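One big gray bin or a bunch of small ones?
Home Storage & Organizing > General

smontoya
Posted in March
Trying to settle how to store the odds and ends that don't belong to any room.

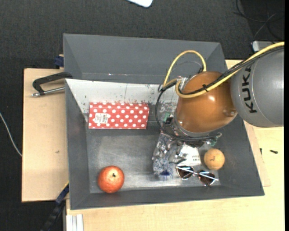

I like one big gray bin for this. Everything goes in, nothing gets sorted, and when I need the sunglasses I look in one place. My wife wants small labeled boxes on the shelf in the hall, one per kind of thing. We have a closet 101 inches wide with a single deep shelf, so either would fit. The bin wins for me because it takes five seconds to put something away. What do the rest of you do?

Severino Montoya

hallcloset_deb
Small boxes. I had the big bin for years and it turned into the place where things went to be forgotten. If you have to move a ball and a box to get to your glasses you will stop putting the glasses in there and leave them on the counter.

Also, is that a piece of fruit in with the rest? I would not store food in there.

smontoya
Fruit goes back to the kitchen, agreed. I'm talking about the other stuff.

warkent_wes
I'm with the OP. We moved to Warkent two years ago and I bought ten small boxes for the new place. Labeled them all. Within a month "cables" had batteries in it and "batteries" had a dog leash in it. Gave most of them away. Now there's one wide bin by the back door and it gets emptied out on the table when it's full. Takes one evening.

H. Shahbazi
It depends on what you put in it. Soft things and boxed things do fine in a big open bin. Sunglasses don't. Lenses scratch when anything hard rolls against them, and a ball in an open bin is going to roll. Put the glasses in a hard case and then I have no objection to the big bin.

One other point. Sloping walls like those are good for reaching in but you lose floor space inside, so measure the bottom and not the rim before you decide what it will hold. I made that mistake with a Drorkine tote. The rim matched my shelf and the base was much smaller than I expected.

Hamidreza Shahbazi

hallcloset_deb
The case is a good idea. Still doesn't fix the digging.

smontoya
Hamidreza, the case is an easy fix, I have one in the car. Hadn't thought about the base. I'll measure it tonight.

pklunder
Has anyone tried a divider? Omelholm sells a folding one that drops into a big bin and makes four sections. I've had mine since last spring. Round stuff on one side, flat stuff on the other. It does not sit flush if the walls slope, so there's a gap at the top on both ends and small things slip over. Fine for anything bigger than a deck of cards.

warkent_wes
I tried cardboard from a shipping box before I paid for a divider. It lasted all winter. Cut it at an angle to match the wall and it wedges in place without tape.

hallcloset_deb
At that point you have built small boxes inside a big box. Just buy the small boxes.

warkent_wes
One trip to carry it, though.

pklunder
Deb's not wrong, but I carry mine out to the porch to sort and I would not want to do that with four separate boxes.

moth_and_rust
Whatever you pick, get clear lids or no lids. I had the Hebden set with the solid lids and never opened half of them. And take things out of the clear plastic packaging before you store them. It slides around, it takes up room, and you can't tell what's open and what's new.

H. Shahbazi
I'd keep the packaging if there's a chance of returning it.

moth_and_rust
Then it should be in a returns pile by the front door. If it goes in the bin it's never going back to the store.

smontoya
OK, measured. The base is a good bit narrower than the top, but it still fits the shelf with room on one side. Plan is the big bin with a cardboard divider, sunglasses in the case, no food. My wife gets two small boxes next to it for batteries and keys. She says that's a trial and she wants to look at it again in the summer.

hallcloset_deb
Tell her I'm on her side.

Thread views: 569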